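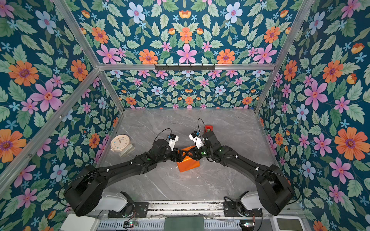

今日は朝からずっと「運用ルール」の改訂をやっていて、腕を動かしていた時間より文章を直していた時間のほうが長かった。でも、こういう日があとで効いてくるので、忘れないうちに書いておく。

うちの双腕セルの運用ルールは、もともと私がメモ帳に書きなぐった箇条書きだった。それが去年のうちにどんどん増えて、気がついたら似たような項目が三か所に散らばっているし、「始める前に原点確認」と「原点確認は片付けの後」が平気で同居しているし、もうひどい。で、Iwasakiのほうでも同じセルを組むことになって、ルールもそのまま渡してほしいと言われてしまった。そのまま渡せるわけがない! というわけで、今月は少しずつ整理している。

今日やったのは、両腕の手先が近づく場面の決まりごと。ここがいちばん揉める。片腕だけで箱をつかんで動かすぶんには、正直どう書いても大きな問題にはならない。ところが両腕で一つの箱を扱おうとすると、グリッパーどうしがほとんどくっつくくらいまで寄る。オレンジの箱の上で白い手先が二つ向き合っているところなんか、慣れていても見ていて肩に力が入る。

旧版には「手先どうしを近づけすぎないこと」とだけ書いてあった。書いたのは私だ。読み返して恥ずかしくなった。近づけすぎないって、どのくらい? 読む人によって違うに決まっている。実際、Iwasakiの人は指先が触れなければいいと読んだし、私はもっと手前で止めるつもりで書いていた。

それで今日の案では、手先の間隔を30ミリと決めた。これより内側に入るときは必ず低速モード、しかも動かすのは片方ずつ。もう片方は止めて待つ。両方同時に動かしていいのは、間隔が30ミリより開いているときだけ。書いてみるとあっさりしたものだけれど、ここにたどり着くまでに午前中がまるまる消えた。最初は低速だけでいいかなと思っていたのだ。ただ、低速でも両方が寄っていけば縮まる速さは倍になるわけで、それなら片方を止めるほうが、操作している本人も目で追いやすい。目が二つあっても、人間は意外と一か所しか見ていない。

次に悩んだのがケーブル。うちの腕は手首の上を細い黒いケーブルがまたいでいて、姿勢によってはこれがふわっと輪になる。この輪が、相手の腕に引っかかりそうで怖い。旧版にはケーブルのことがほとんど書かれていなくて、「たるみに注意」の一行だけ。また注意だ。私は注意という言葉が好きすぎる。

新しい版では、作業開始前に両腕をいちばん伸ばした姿勢と、いちばん内側にたたんだ姿勢の両方に持っていって、ケーブルが張らないこと、相手の可動範囲に輪がはみ出さないことを見る、とした。クリップの位置がずれていたら、その日の記録に書いてから直す。直してから書くのではなくて、書いてから直す。順番にうるさいと思われそうだけど、直してしまうと人はだいたい書くのを忘れる。私がそうだ。

ここでいったん昼。コンビニの鮭おにぎりと、なぜか買ってしまったコーンスープ。スープが熱すぎて、飲み終わる前に午後の打ち合わせが始まった。

午後はオンラインで読み合わせ。いちばん意見が割れたのは「作業台に何を置いてよいか」だった。

私は最初、対象物以外は何も置かない、という線で書いていた。大理石柄の天板の上に箱だけ、すっきり。ところが、それだと困ると言われた。置き時計みたいな小物が台の上にある状態でも作業を覚えさせたいし、花柄の壁紙も、のっぺりした白い壁ばかりでは意味がないから貼っているわけで、ルールだけ無菌室みたいになってもしょうがない、と。たしかに。これは私の負け。

ということで、台の上の物を二種類に分けた。「対象物」と「背景物」。対象物はつかんだり動かしたりするもの。背景物は置いておくだけで、触らないもの。今日の台でいえば、オレンジの箱が対象物で、左の壁ぎわのクリーム色の目覚まし時計は背景物。背景物は、壁ぎわに寄せて、腕の通り道に入れない。倒れたらその回は中断。中断した回も消さずに、中断の印をつけて残す。

この「消さずに残す」がまた長かった。気持ちはわかるのだ。失敗した回が一覧に並んでいるのはあまり楽しい眺めではない。だけど先に数字を見せたら、みんな少し静かになった。これまでに記録した回は全部で1,754回。そのうち、配置や条件のメモがきちんと埋まっているのは769回だった。半分に届いていない。残りは、何を置いていたのか、どちらの腕から動かしたのか、あとから読んでもわからない。わからない回は使いようがない。失敗した回より、メモのない回のほうがよっぽど困る。

それで、開始前に埋める欄を決めた。六つ。

対象物の名前
対象物の向き
背景物の有無と場所
先に動かす腕
壁紙と天板の組み合わせ
ケーブル確認の済み印

これを埋めないと開始ボタンが押せないようにする、という話も出たけれど、私は反対した。前にJekumの画面で似たことをやったとき、みんな適当に「あ」と入れて先に進むようになったのだ。全欄「あ」。あれは忘れられない。かといって空欄のまま進めるのも困るので、選択式にして、どうしても当てはまらないときだけ自由に書けるようにした。これで様子を見る。

あと、細かいけれど個人的に満足しているのが、呼び方の統一。「右腕」と「左腕」が、操作する人から見てなのか、腕の向こう側から見てなのか、ずっとあいまいだった。手前に台座が二つ並んでいて、腕は奥に向かって伸びている。だから手前に立って見た左が左腕、右が右腕。以上! これを一行書くだけで、過去のメモの行き違いがいくつも説明できてしまって、ちょっと笑った。逆さまに書いてある記録、絶対ある。

表示灯についても一項目足した。緑が点いているから大丈夫、と思って手を入れる人がいる。うちの場合、緑は通電しているという意味でしかなくて、止まっているとも安全とも言っていない。なので「表示灯の色を、手を入れてよいかどうかの判断に使わない」と書いた。手を入れていいのは、停止操作をした本人が声に出して「止めました」と言って、もう一人が「止まりました」と返してから。一人で作業しているときも声に出す。恥ずかしいけど出す。私は毎回、壁紙の花に向かって「止めました」と言っている。

非常停止の試験は朝いちばんに一回、と旧版にあるのをそのまま残した。ここは誰も文句を言わなかった。直さなくていい項目があると、それだけでうれしい。

そういえば、Teststeadの手順書の書き方はずいぶん参考にさせてもらった。文の終わりがきっちり分かれていて、「すること」は必ず、「するとよい」はできれば。私の旧版は「しましょう」「してください」「したほうがいいかも」が全部混ざっていて、どれが必須なのか書いた本人にも区別がつかなかった。「かも」はないだろう、「かも」は。今日のうちに全部「すること」か「するとよい」に直した。直してみたら「するとよい」がずいぶん多くて、これはこれで、要るのか要らないのか一つずつ考えないといけない。明日の私にまかせる。

工具の置き場はまだ決まっていない。奥の上のアルミの梁に黒いフックが並んでいるので、レンチでも掛けておけば便利そうに見えるのだけれど、腕の上に物がぶら下がっているのは落ちたときが嫌だ。個人的には「作業中は何も掛けない」にしたい。ただ、フックに掛ける動作そのものを練習させたい、という要望がImauの側から来ていて、そうなると掛ける物も対象物ということになる。じゃあ対象物は台の上だけという前提も崩れるわけで……せっかく二種類に分けたのに、もうほころびている。とりあえず「練習で使う物以外は掛けないこと」と仮に書いて、横に大きく「仮」とつけておいた。

夕方に印刷して読み返したら、全部で6ページになっていた。長い。セルの横に貼るには長すぎる。貼る用に一枚だけの短いやつを作って、残りは棚のファイルに入れることにする。一枚に入れるのは、停止の声かけ、30ミリの決まり、ケーブル、開始前の欄。あとは左右の呼び方も入れたい。字を小さくすれば入る気がするけど、小さくした字は読まれないので、何か削る。

帰りがけにもう一度だけ、新しい決まりのとおりに読み上げながら確認の手順をたどってみた。声に出すと、文が長いところで息が切れる。息が切れたところに赤ペンで線を引いたら、線が思ったより多かった。明日はそこから直す。あと、コーンスープはもう買わない。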